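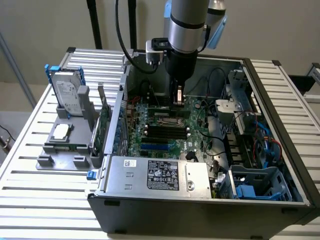 Can the arm strip and refit a desktop computer without somebody standing by?

Only in part, and you should plan your shifts as though it can't. Under good conditions it will get through the simpler jobs on a case that has been opened and laid down for it. A person still has to open the case, deal with the cables and check the result. Grevent's sales sheet calls the cell "hands-free". Please ignore that phrase while you are setting up.

4. Setting up a memory or drive job

This section applies to the Laxdal bench cell with the two-finger gripper. For the screwdriving head, see section 6, and lower your hopes a little further.

4.1 Before you start

You will need the part tray for your model of case, an earthing strap, a soft brush and the job card. Allow most of a morning for the first case of any new model. Later cases of the same model go faster, provided the maker hasn't moved a clip between batches.

CAUTION: Unplug the computer and hold its power button in for several seconds before opening it. Never open the power supply itself. The arm can't tell a live machine from a dead one.

4.2 Placing the case

1. Press the stop button and check that the light on the control box is red.
2. Take off the side panel by hand. We tried teaching the arm to do this at Skaltham and gave up in July.
3. Lay the case on its side on the slatted table, open side up, and push it against the corner stops.
4. Clear dust from the memory slots with the brush.
5. Move loose cables away from the slots. Tape them down if they spring back.
6. Set the part tray on its pegs to the left of the case. It should not rock.

Note: Step 5 is where most failed runs begin. A stiff plastic card stays where you put it and a wire doesn't, and the planning software treats every wire as if it weren't there.

4.3 Teaching the positions

1. Put on the earthing strap.
2. Release the stop button and choose Teach on the handset.
3. Bring the gripper down slowly until the fingers are just above the first slot. Keep your free hand outside the case.
4. Save the position, then do the same for each slot on the job card.
5. Teach the tray pockets in the order given on the card.
6. Run the whole job once in the air, with Height Offset set to High.

CAUTION: Do not skip the air run. The arm will push a memory stick against a closed latch quite happily until the force limit trips, and by then the board may be cracked.

4.4 Running the job

1. Set Height Offset to Normal and Speed to Slow.
2. Press Start and watch the first case from beginning to end.
3. If the arm halts with "Seat check", open the latches by hand and press Retry once. After a second halt, take the case off and finish it yourself.
4. When the job ends, press down on every stick with your thumb. "Job complete" on the handset means the movements were made. It says nothing about whether the computer will start.

4.5 What to expect

Over our trial of 1,107 cases, 79 needed a person to step in after the arm had begun. That sounds respectable until you add the time spent on 4.2, which was done by hand for every one of them. Sólveig Bach, working at the next bench with a screwdriver, was quicker on all but the longest runs of one model.

The cell makes sense if you have some 2,000 matching cases and a dull job to do on each. For a mixed pallet of office machines we would leave it switched off.

Spare finger tips are listed in section 9. Report faults to Arnar Zoëga, with the job card number and the last message shown on the handset.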